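Painting the spare room, day three

So the spare room is finally getting done! I've been putting it off since November because I couldn't settle on a colour (I had 18 sample cards stuck to the fridge at one point) and Mum kept voting for cream. 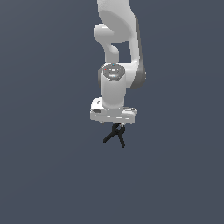
Paint names drive me up the wall. My first tin was called Ultetti, which tells you nothing, and it dried the colour of old porridge. What I wanted was a greyish slate blue, flat and plain, the same as the backdrop behind that white arm, with glossy white on the skirting boards. Try asking for that at the hardware shop. The bloke at Vávra handed me a navy.

Anyway, my neighbour Štěpánka Zeman lent me her good roller and her drop sheets, and the ceiling took me a whole arvo. My neck is cactus.

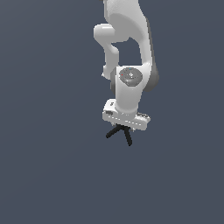

The walls went quicker — two coats, windows open, cricket on the radio. I still have to do behind the door and the fiddly bit around the power point, and I've run out of masking tape again. If anyone has a favourite brush for cutting in, tell me in the comments, mine is shedding bristles like a labrador.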